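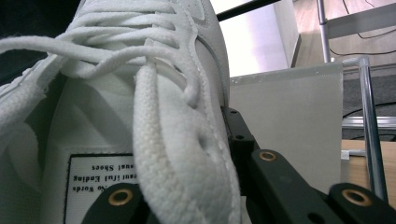 Notice to Residents of Bunwood Concerning the Lower Stair

The Office of Public Ways at Ollow has received 153 letters regarding the stair between Bunwood and the Dradness landing. The Office thanks residents for their patience and sets out its findings below.

The stair was built with 647 steps. A survey completed in April recorded 20 more. The surveyor was asked to repeat the work and returned a higher figure, together with a request for new boots and a transfer inland. Both were granted.

Residents have asked whether the sea has gone down. It has not. The landing stands where it always stood, and the ferry meets it at the usual level. Those walking down simply arrive later than they once did – in some cases after dark, having left at noon.

The Kazemi Bakery, at the head of the stair, has agreed to sell bread to persons descending. Residents are advised to carry enough for two meals, to fasten their shoes before the first step, and to keep to the wall side where the rail has not yet caught up. Children should not be sent down alone with messages. Three messages remain undelivered, and their senders may apply to the Office for a refund of postage.

A fund of 2000 crowns has been set aside for lamps. The lamps will be hung from the top, and work will continue for as long as there are steps without them.

Persons already on the stair should keep walking. A copy of this notice has been sent down to them.

Office of Public Ways, Ollow
10/10/20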